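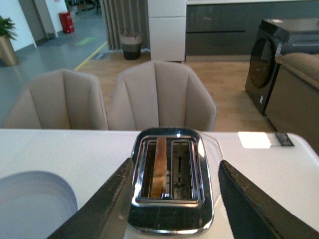
One slice in the left slot, the right slot empty.

How to store sliced bread in the freezer

I live alone in Skevholm and one loaf is too much for me, so I freeze it the same day I buy it. The method is simple, but the bread must be fresh.

First let the loaf cool completely. Slice it, if the shop did not do it, and put the slices in pairs with a piece of baking paper between them. Then you can take out one without breaking the other. 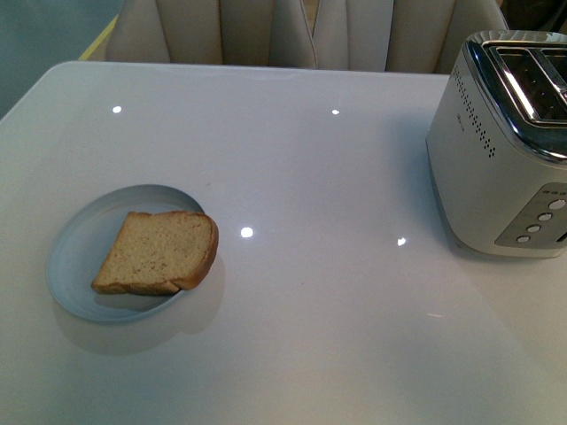 Put 4 slices in each bag and press the air out with a flat hand before you close it. I use Vuten bags -- any thick freezer bag is fine. Write the date on the bag before you fill it, as the pen does not write well on a cold surface.
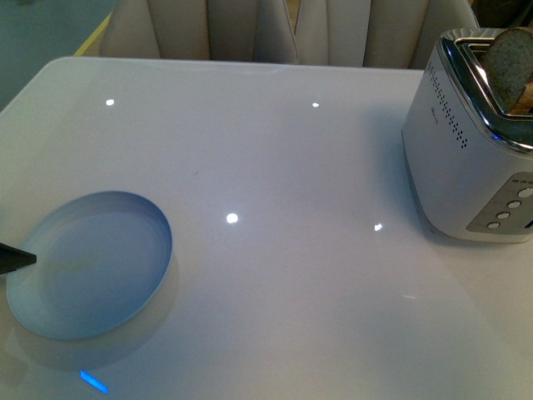

A white-rimmed dish on a glossy white table.

Lay the bags flat until they are hard, and after this you can stand them up like books. I try to eat everything within one month. In November I found a forgotten rye loaf at the bottom, and it tasted only of freezer.

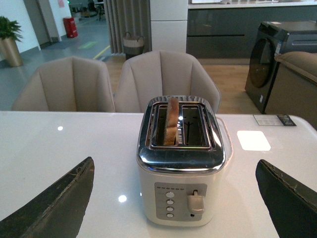

Must I thaw the slices before toasting?
Thin slices can go in frozen, with a little more time. Thick ones I leave on a plate for ten minutes first.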